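Nusix hand-held gripper, right-hand unit: long-term review

Category: Data collection hardware
Tested as: right unit of a left/right pair, with Peltora recording software
Posted Sat 19 March

Summary

The Nusix is a comfortable, well-shaped hand-held gripper that records usable demonstrations of cloth handling when its finger linkage is tight. On our right unit the linkage did not stay tight. The fault gave no warning in the software, and it spoiled 70 recorded episodes before it was found. The repair takes a screwdriver and a drop of thread locker. Finding out that a repair was needed took far longer, and most of this review deals with that.

What we use it for

The pair was bought for the Puston project, which trains a two-arm cell to pick up, spread, fold and stack household textiles. An operator holds one gripper in each hand and does the task. The camera on each unit sees the fingers and whatever lies in front of them. Peltora stores the video together with tracked pose and finger opening, and the policy is trained on the lot. The arms in the cell carry motorized grippers with the same finger geometry, so a finger opening recorded by hand is replayed on the robot as a width command.

That last link is where the trouble came from. If the recorded width is wrong, the robot reproduces the wrong width faithfully.

Build

The body is black, wide and rounded at the rear, and narrows toward the fingers. It sits well in the hand and the balance is slightly nose-heavy. Operators with small hands complained about the reach to the trigger in the first week and then stopped complaining. The fingers are yellow, which gives good contrast against the housing and against most fabric, and they mirror each other: wide at the base, tapered, with a curved hollow near the top and fine ribs on the inner edge. The ribs hold a single layer of thin cotton without bunching it. On thick terry cloth they load up with lint and have to be brushed out.

Screw heads on the top of the housing are plain cross-heads. I would have preferred hex. A cross-head on a part that needs periodic tightening will cam out sooner or later.

Unit numbers are on a white label with a QR code. Ours is 017, with the character for right after the number. Scanning the code at the start of a session ties the recording to the unit's calibration file, and this part worked every time. The label reads upside down in the camera view, a small annoyance when checking stills by eye.

The fault

The first sign was on the robot. Trained on a month of bedding data, the cell's right gripper began dropping hems. The approach was correct, the fingers came down on the edge of the sheet, the fingers closed, and the fabric slid out during the lift. The left gripper did the same job without trouble. Because the two sides of the cell are nominally identical, we looked at the robot first: finger wear, drive current, air in the room, the table cover. All were within limits. The right and left robot grippers were swapped. The drops stayed on the right.

The next step was to compare recorded finger width between the two hand-held units. On the left unit, a full squeeze on nothing logged zero. On the right unit, a full squeeze on nothing logged 2 mm, and on some days it logged zero in the morning and 2 mm by the end of the session. The training data therefore said that a firm grip on a thin sheet happened at a width where the robot's fingers were not in contact with anything.

Cause: the screw directly below the fingers had backed out. On our unit it clamps the plate that carries both finger pivots. With the screw loose, the plate can shift under load and the encoder no longer refers to the same closed position. Play at the fingertip was easy to feel once somebody pushed the fingers sideways. In normal use it can't be felt at all, as the hand closes the fingers until the cloth is held and makes up the difference without noticing.

The left unit had the same screw, finger-tight by comparison with a new one but not yet loose enough to shift.

Why it was not caught

Peltora has a start-of-session check that asks the operator to open and close the fingers fully. It passes if the total travel is above a threshold. It does not test whether the closed position matches the stored one, so a shift of the whole range goes straight through. There is a raw width readout in the diagnostics page, but it is not shown while recording, and operators have no reason to open it.

The manual lists the screw under "assembly" and does not list it under "maintenance". There is no torque value in the edition we received. The supplier, Barbu, answered our report in 4 working days with a torque figure and a recommendation to apply low-strength thread locker. The reply was clear and correct. It also stated that the figure had been added to the manual for units shipped from May, which does not help anyone holding an older copy.

We share some of the blame. Our own intake check looked at dropped frames and tracking loss and did not plot closed width by session. A plot would have shown the drift in a minute.

Safety

With a human holding the tool, a loose finger plate is a data quality problem. On the robot side it became a minor safety matter. After the first few drops, one of the operators took to reaching in to catch the hem while the arm was still moving. The cell runs at reduced speed during trials and nothing was hit. The enabling switch should have been released first and it was not. We have since moved the switch so that it cannot be held by a person standing within reach of the sheet, and a dropped hem now stops the trial.

A second point concerns the correction. The tempting fix for a gripper that closes too little is to add an offset to every width command. We tried it on the bench. With the offset in place, the gripper pressed hard enough on episodes recorded before the fault to stall the drive, and it pinched a fold of fabric badly enough to mark it. A finger in the same place would have been hurt. Correct the data per session or discard it. Do not correct the robot.

Repair and results

The procedure, as we now do it:

Remove the screw and clean the thread.
Apply low-strength thread locker.
Hold the fingers fully closed against each other and tighten to the supplier's figure.
Leave the unit overnight.
Zero the encoder in Peltora and save a new calibration file under the unit number.
Push each finger sideways and confirm there is no play.

Both units were treated and have since done 6 weeks of daily work. Closed width at the end of each session has stayed at zero on both. The spoiled episodes were discarded; correcting them would have required knowing when within each session the plate moved, and the log does not tell us. After retraining on the remaining data plus new recordings, the right side of the cell lifts hems as reliably as the left.

What to check on your own unit

Most of our new recordings are of printed bedding, and the habit worth copying is a look at the tips before the first grasp of each session. In the still that follows, from 017, the fingers are nearly closed in front of a Paul Frank sheet, with a thin vertical gap between them and the cross-head screw just below. A gap that thin is easy to misjudge by eye, so compare what you see with the logged width for the same instant. If the two disagree, get the screwdriver out. 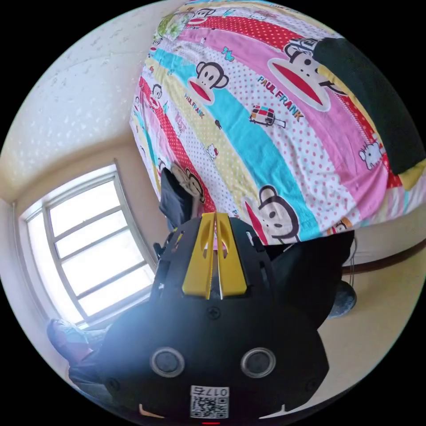
Verdict

Good ergonomics, good fingers, clear unit labeling. Poor retention of one important screw, and a software check that tests the wrong quantity. I would buy the pair again, with thread locker applied on the day it arrives and a closed-width plot added to the intake check. Buyers without their own intake check should wait until Peltora shows the closed position at session start.

Comfort: good
Finger grip on thin cloth: good
Finger grip on terry: fair, needs brushing
Calibration stability as delivered: poor
Calibration stability after repair: good
Documentation: fair
Supplier response: good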